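Werkstattbuch, 23. September 2022

Gewebepads, Charge Prarnum

Neue Gelatine von Nazari angesetzt, 6 Formen. Pro Form 200 ml Wasser, dazu 100 g Glycerin. Die letzte Charge war am Rand zu weich und riss beim Entformen. Rührzeit diesmal rund 175 Sekunden, danach kaum noch Blasen. Deckel erst nach dem Abkühlen auflegen, sonst tropft Kondenswasser zurück. 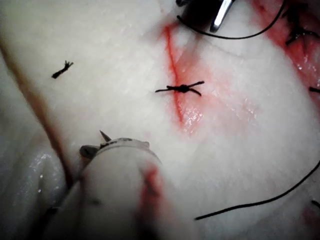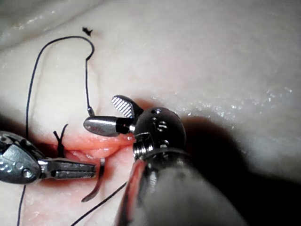
Pads mit rötlichem Schnitt, auf dem ersten Bild mit schwarzem Knoten.

Lagerung

Kühlschrank im Flur, unteres Fach, in Folie. Das Fach von Plellska bleibt frei. Etiketten mit Bleistift, Filzstift verläuft. Glycerin bei Prorkimura nachbestellen, muss bis Dezember reichen.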